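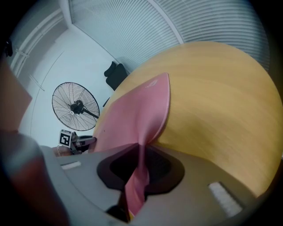 Home Workshop Tips Electronics Soft Goods Safety Contact
Search this site... Go

Hand-held grippers: jaws that stick, slip or fail to open

These notes come from a run of faults on the Pukavix hand grippers at the Drullstead workshop in June. Two units were in daily use for recording picking and folding demonstrations, and one of them stopped releasing thin sheet material. The operator pulled the sheet free by hand while still holding the trigger. The jaw closed on a fingertip. The injury was a bruise and a split nail, and the unit was taken out of use the same afternoon.

The log for the faulty unit showed 1,073 closing cycles since the last strip-down. The service interval had been set at 700, but the counter had been reset after a battery change and the total was being kept on paper in a different drawer. The first tip is therefore a clerical one. Write the running total on a label and stick it to the gripper case.

Before touching a stuck jaw

Let go of the trigger fully and take the finger out of the guard. Put the gripper down on its side on a flat surface. Disconnect the lead or switch off at the handle. Only then try to free whatever is held.

Never pull a trapped sheet sideways. Thin plastic and rubberised cloth will fold into a narrow strip as they enter the jaw, and a sideways pull drives the fold further down between the pad and the case. Draw it straight out along the line of the jaw with flat-nosed pliers, keeping the other hand behind the grip. If it will not come with light force, cut the sheet close to the rim and take the remainder out during the strip-down. A test sheet costs less than a jaw rim.

Slipping

A jaw that slips is usually dirty. Wipe the rubber contact faces with a cloth dampened with warm water and one drop of washing-up liquid, then again with plain water. Leave to dry for 17 minutes with the jaws open. The figure is from Rima Majali's bench notes, and it is longer than it looks as though it needs to be; shorter times left a film that made the slip worse for the next few cycles.

Do not use methylated spirit on the rims. One pair at Drullstead went hard and shiny after repeated wiping with it and could not be recovered. Talc is also unsuitable. It stops sticking for an hour and then packs into the hinge.

If the faces are clean and the jaw still slips, check that both sides meet along their full length. Close the jaw on a strip of newspaper and pull gently. It should drag evenly from tip to root. Drag at the root only means that the linkage is bent or the pad has been refitted crooked. Refit the pad before suspecting the linkage.

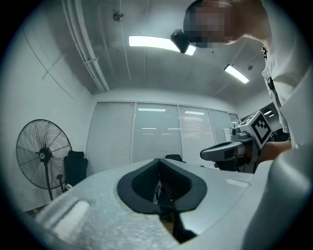 Return springs weaken with little warning, and a tired one feels from the trigger very much like a dirty hinge. The difference shows when the jaw is opened and closed by hand with the power off: a dirty hinge is stiff in both directions, a weak spring is slack on the way back. Look straight down into the V-shaped opening with a torch. The small red coil inside the notch should have an even gap between its turns and should stand clear of the darker parts next to it. If the turns are touching at one end, replace the spring. Do not stretch it. A stretched spring worked for 194 cycles on the Drullstead unit before it settled back, and it was this second failure that caught the operator's finger.

Replacing the spring

1. Disconnect and leave the unit for five minutes.
2. Cover the bench with a light-coloured towel. The spring is small and travels well.
3. Remove the two case screws nearest the handle. Leave the front screw in place, slackened by one turn.
4. Lift the rim out of its groove with a plastic spudger or an old bank card. A screwdriver blade nicks the rubber, and the nick becomes a tear.
5. Hold the coil with tweezers at the end nearest the trigger and ease it off its post. Wear eye protection for this step and the next.
6. Fit the new coil with the closed hook towards the jaw.
7. Work the linkage ten times by hand before refitting the case.
8. Add one drop of light machine oil to each hinge pin and wipe off all of the surplus. Oil on the jaw faces will bring back the slipping fault.

Fabric and sheet caught in the throat

Most jams at Drullstead began with the same mistake, which was gripping the sheet too deep. Take hold with the front third of the jaw. Where the job needs more purchase, fold the edge of the sheet once before gripping it. Soft silicone mats and thin cloths are the worst for creeping inwards, and the operator should stop and re-grip every time the edge has moved visibly towards the hinge.

Walid Hattar fitted a stop made from the rim of a yoghurt pot, trimmed and held in with double-sided tape. It lasted until the first warm afternoon. A printed stop from Starombridge has replaced it and has stayed put so far, though it reduces the opening slightly and has to come out for thick items.

Lanyards, sleeves and hair

Badges should be taken off or put in a shirt pocket before picking up a gripper. The jaw will take hold of a lanyard as readily as a cloth, and an operator leaning over the work has the strap hanging exactly where the jaw is. A breakaway clasp at the back of the neck is a sensible second measure — check that it does part, as some are moulded solid. Tie hair back. Roll cuffs above the wrist.

Two people working with grippers over the same table should agree who is moving and who is holding still. Keep spare chairs pushed well back. The faulty unit had been dropped once already after a trailing lead went round a chair base.

Pads and markers

Stick-on pads on the case lift at the corners when hands are warm. Press them down daily and replace any that have picked up grit. Printed position markers must be flat and clean; a marker with a curled corner will give a jumpy track that is easily mistaken for a jaw fault. Darmawan Subramaniam lost most of a morning to this before wiping a smear of oil off the print.

When to withdraw the unit

Withdraw it if the jaw fails to open on release even once with nothing in it. Withdraw it if the trigger can be pressed without the jaw moving. Tape over the trigger, write the fault on the tape, and put the unit on a shelf where it will not be picked up by the next shift. The June unit had been put back on the charging rack with a verbal warning, and the person warned went home at four.

Spare springs are kept in the Atallah tin, left-hand drawer. Ask Jacobus Baloyi for the key and enter the new cycle count on the case label before the gripper goes back out.

Shares 12 Comments 3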